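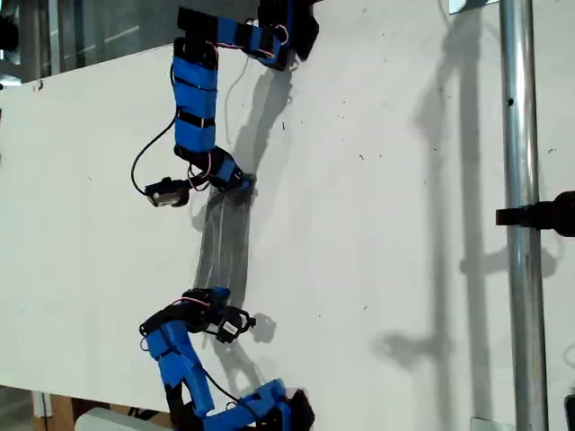
Two robotic fingers hold a bundle of strands between their tips at the Dlamini Lab in Sivingate. Photo: Dlamini Lab

Robot fingers learn to stop pulling before the strands give way

A pair of robotic fingers in Sivingate has picked up a skill most of us use every time we tighten a shoelace: knowing when to stop pulling.

Researchers at the Dlamini Lab have developed a method that lets two fingers, each holding one end of a bundle of fine strands, judge how close the bundle is to breaking and ease off in time. In the final round of tests, the fingers stopped safely in 70 percent of pulls on bundles they had never handled before. With the lab's earlier approach, a fixed limit on how hard the fingers could pull, the share was 36 percent.

"I really did shout when the number came up," said Lino Sorrentino, who leads the project. "We had a bet going in the lab and I was the pessimist, so it cost me a dinner, and I have never been so happy to pay for one!"

The method is called Plekutton, and the basic idea is wonderfully simple. Before a finger pulls in earnest, it gives the bundle a handful of tiny tugs. The other finger holds still and measures what reaches it. Then they trade roles. A bundle in good shape passes a tug along almost unchanged, while one with a few weak or slipping strands passes it along late and a little blurred. The software compares what went in at one end with what came out at the other and sets a stopping point for that bundle alone.

It keeps checking as the fingers move apart, too. If the signal starts to blur halfway through a pull, the stopping point moves closer.

Teaching the system took patience and a great many strands. The team recorded 2,362 pulls for training, most of them carried on until something broke, and kept another 1,394 aside for testing. Between pulls, a person had to fit a fresh bundle to both fingertips by hand, a job Sorrentino says he still does in his dreams.

Strands are hard on robots. A box or a cup keeps its shape when it is picked up, so a robot can plan its grip ahead of time. A bundle twists, spreads out and shares its load unevenly, and two bundles cut from the same spool can behave quite differently. Pull too gently and the bundle sags, pull too hard and it snaps, and the gap between the two can be very small.

Having two fingers instead of one finger and a fixed hook turned out to matter a great deal. When the team locked one finger in place and let only the other send tugs, the results dropped sharply. Sorrentino thinks weak spots near one end are easy to miss from the other – a bit like trying to find a knot in a rope by feeling only the part in your hand.

There are limits. The fingers have to pull slowly, and the method does poorly on bundles that are badly tangled before the test begins. It also knows nothing about moisture. All the training was done with dry strands, and the team wants to find out how much changes when they are wet.

The 30 percent of pulls that still go wrong are a puzzle in themselves. In most of them the fingers stopped too early, leaving the bundle whole but slack. Real breaks made up the smaller part, and many of those came in the first moments of a pull, before the software had much to work with. The group is now trying a longer set of opening tugs to see whether that helps.

Fatex, a yarn maker that supplied the spools for the study, plans to try the method on a winding line, where a broken strand can mean stopping the machine and threading it again. That trial is due to start in April.

Sorrentino has a more personal goal in mind. He would like the fingers to tie a knot and pull it snug by feel, with no camera helping them.

"My grandmother could do it in the dark while telling you off for something," he said. "I would love to get within a mile of that."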